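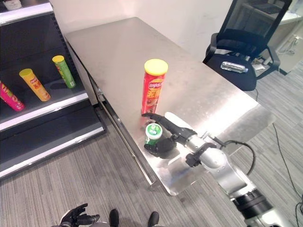

Snack canister and small green container on the steel table.

Draltwood Community Hall Users' Group
Minutes of the August meeting

The meeting opened at 7:00 p.m. in the side room. Nine members attended. Two sent apologies. The chair of the group ran the meeting and the secretary took notes.

1. Minutes of the last meeting
Accepted with one correction. Under Kitchen, "the freezer will be replaced" should read "the freezer will be looked at." The secretary will change the file copy.

2. Matters arising
The side door closer was adjusted and the door now latches. The noticeboard key has not turned up. A new lock will be bought if it is not found before the next meeting.
The letter to the county about the storm drain was sent. No answer yet.

3. Money
Balance at the end of last month was $2,719. Hall rentals were down a little, as they are every summer. The largest bill was $1,203 for the repair to the flat roof over the restrooms. This was inside the amount approved in the spring. One member asked if the roof work carries a warranty. The invoice does not mention one. The secretary will call the roofer and ask for something in writing.
The Jia dance class has paid through the end of the fall session.
It was agreed to keep the rental deposit at $100. A motion to raise it did not get a second.

4. Kitchen and snack sales
There was a long discussion of this item.
Snack sales at the Thursday film night have covered the cost of the film license so far this year. Chips and mints sell best. Baked goods sell when the weather is cool. Bottled water hardly sells at all, and there is a lot of it left under the counter.
One member felt that prices should go up. Others felt that families with several children would stop buying. Prices stay where they are until the end of the year.
Open packages were found in the lower cabinet after the last two film nights. Anything opened must go home with whoever is serving that night or go in the trash. There were mouse droppings behind the range in the spring and the group does not want them back. Unopened stock goes in the lidded bins and the bins go on the high shelf.
The coffee urn leaks at the tap. Jumix, where it was bought, no longer carries that model but can order a washer. Agreed to try the washer first. If it still leaks, a replacement will be priced for the next meeting.
The serving rota has gaps in the second half of the fall. A sign-up sheet will be put by the kitchen door.

5. Heating
Valum sent its quote for the yearly boiler service. The price has not changed from last year. Accepted. The visit should be booked before the quilting group starts back, so that the main room is free during the day.
The thermostat in the main room was found set very high on two mornings. It was agreed to put a card next to it with the settings to use. A locking cover was suggested and turned down – too many groups come in at different hours and someone would always be without the key.

6. Parking lot
The lines are worn and people are parking across two spaces. Repainting was put off last year for lack of money. One price has come in and the group would like a second one before deciding. The accessible spaces by the ramp should be done this fall in any case, even if the rest waits for spring.
A neighbor on the north side complained about headlights shining in the front windows after evening events. Members are asked to back in along that side when they can. A hedge was mentioned. Nothing was decided.

7. Fall book and plant sale
The sale will run from 10 a.m. until mid-afternoon. Books may be dropped off during the week before, in boxes small enough for one person to lift. No encyclopedias, textbooks or magazines this time. Plants should be labeled and brought on the morning of the sale.
Folding tables will be set up the night before. Three have bad legs and are marked with tape – please leave these in the closet.
Books left over go to the library's own sale. Someone with a truck is needed for this.

8. Other business
The piano needs tuning. The choir has offered to pay half. Accepted with thanks.
A request came in to use the hall for overnight camping by a youth group. The insurance policy has to be checked first. Held over.
The clock in the main room is slow again and needs a battery.

9. Next meeting
Same time, same room. Items for the agenda should reach the secretary one week ahead.

The meeting closed at 8:35 p.m.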